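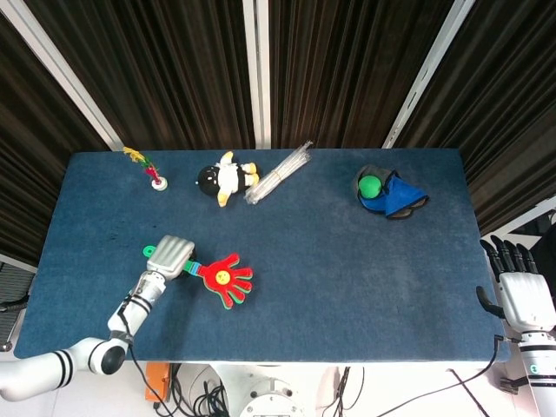 Elle colle 604 post-it sur la porte de son voisin du dessus, l'immeuble prend parti

Imprimer | Envoyer par e-mail
604 partages – 2 commentaires

Publié le 15/03/2020

Les talons à minuit, la machine à laver à l'aube, le meuble qu'on traîne. Tout le monde a eu ce voisin. Araceli Valcárcel, elle, a fini par acheter des post-it. Beaucoup de post-it.

L'histoire se passe dans la résidence Bustamante, à Allon. Mardi gras passé, plus de fête à l'horizon, et pourtant au-dessus ça continue : musique, rires, chaises qui raclent. Locataire du deuxième, Araceli monte sonner une première fois. Porte close. Elle glisse un mot poli sous le paillasson. Rien. Un deuxième mot, moins poli. Toujours rien.

Alors elle sort l'artillerie. Un petit papier jaune par nuit gâchée, avec à chaque fois l'heure et la nature du bruit. « 2 h 10, karaoké. Vous chantez faux. » « 6 h, perceuse. Sérieusement ? » « 23 h 45, je connais maintenant le prénom de votre ex. » Le tout collé bien droit, de la poignée jusqu'au chambranle, pendant que l'intéressé était au travail.

Plus beaucoup de sommeil en retard, visiblement, mais de la patience. « J'ai tenu un carnet depuis juillet, raconte-t-elle. Certaines nuits il y avait trois ou quatre lignes à recopier. J'ai mis deux soirées, avec de la musique. Pas forte, la musique. »

Une voisine de palier prend la porte en photo et la poste sur Flodo, l'appli de quartier. Plus de 3000 réactions dans la journée. Et les commentaires, évidemment. Les uns réclament une médaille, les autres trouvent le procédé mesquin. « Et le papier gaché, on en parle ? » demande un internaute. Un autre veut savoir où elle achète ses post-it, les siens se décollent toujours.

Le voisin, Eusebio Mateos, a découvert la chose en rentrant, les bras chargés de courses. Il dit n'avoir jamais trouvé les premiers mots. Son paillasson, précise-t-il, il ne le soulève pas. « Au début j'ai cru à une blague pour mon anniversaire. Puis j'ai lu. Ensuite j'ai eu un peu honte, surtout pour le karaoké. »

Sa réponse est arrivée le lendemain, sur un seul post-it, rose celui-là, collé sur la porte d'Araceli : « Message reçu. Tapis commandé. Pour la perceuse c'était pas moi. » Avec une boîte de bouchons d'oreilles scotchée dessous. Geste d'apaisement ou pique supplémentaire – les voisins sont partagés, et sur Flodo on en débat encore.

Pour la perceuse, justement, les soupçons se portent maintenant sur le 6e étage, où un couple refait sa cuisine. Le couple n'a pas souhaité répondre. Il a par contre retiré son nom de l'interphone.

Côté syndic, le cabinet Ivham rappelle que le règlement de copropriété interdit l'affichage dans les parties communes, « quelle que soit la couleur du support ». La face extérieure des portes palières est concernée. Un courrier doit partir aux deux locataires. Araceli a déjà décollé ses papiers, et les a gardés dans une boite à chaussures, classés par date.

Le tapis d'Eusebio, lui, n'est pas encore livré. En attendant il marche en chaussettes, et le karaoké s'arrête à 22 heures. « Il chante toujours aussi mal, dit Araceli, mais moins longtemps. »

Et chez vous, ça se passe comment avec ceux du dessus ? Vos meilleurs mots de voisins sont à envoyer à la rédaction, on publiera les plus gratinés.

Imprimer | Envoyer par e-mail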